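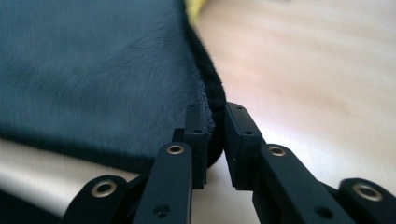 Taking a group to the Geddes open day at Siston – what is it like?

Posted in: Days out and visits

I help run an after-school club and we have been offered places at the Geddes robotics open day in Siston this August. There would be 14 of us, mostly aged ten to twelve, plus three adults. The leaflet says there is a demonstration of cloth handling and a chance to try a hand-held gripper, but it gives no times and I have had no reply to my email. Has anyone been? I would like to know how long to allow, whether the children get to touch anything, and if there is somewhere to eat a packed lunch. We would be coming from Pekport on the 321 bus.

larchfield_club

I went last year with my two. Allow two and a half hours. The doors opened at 10 and the first demonstration was at half past, in the long room on the ground floor. It gets full quickly. They said they had nearly 200 visitors by lunchtime and I can believe it, so I would bring your group to the first one or wait until after 2.

The demonstration is slower than people expect. There is a robot arm at one end which folds tea towels, and it takes its time over each one. The younger children near us lost interest after the third towel. The hand-held part is better. You hold the gripper yourself, bring the two fingertips up to the edge of a cloth on the table and try to pinch only the edge. My son kept getting a big handful of the middle. The staff explained that thick, fluffy fabric is harder to judge because the edge is soft and you can't easily tell where it stops. They were patient and let him have several goes.

With 14 children you will want to split them. There were only two tables for this and each turn lasts a few minutes. The other half can go upstairs, where there is a display about sorting parcels and a quiz sheet. Ask for the sheets at the desk, they are not put out.

Lunch: there is grass at the back with benches, and they let people use the canteen when it rained. No hot food, only drinks and crisps.

mossbank2

Never been to this one but we did the Droltach one and it was alright. Parking was bad. Take coins for the lockers.

tallpaul_k

Agree with most of what mossbank2 says. Two things to add about getting there. The 321 stops at the bottom of the hill, not at the gate, and it is a good ten minutes' walk up with children. The return bus is hourly in the afternoon – check the timetable at the stop before you go in. Also, email never worked for us either. Ring the front desk in the morning and ask for a group slot. They can take up to 70 at each demonstration and will keep a row of seats for you if you tell them beforehand.

quarrylane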